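New arms on the way for the Wollolero workshop!

The Albers training center has set aside $3000 for two robot arms, with another $1000 held back for spare grippers and cables.

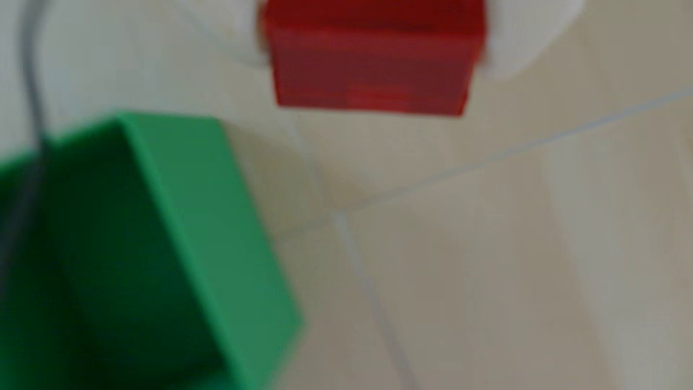
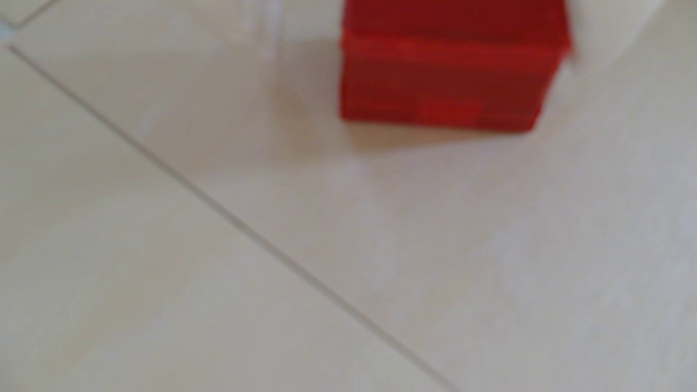 Red block, tiled floor.

BRULLUNAU, November 2018 – Orders go in to Zolter this month and delivery is set for January. "I've wanted this for so long, and now we get two!" said Nia Gough, who drew up the budget. She still has to choose between a service plan and a second set of fingers, and she's leaning toward the fingers.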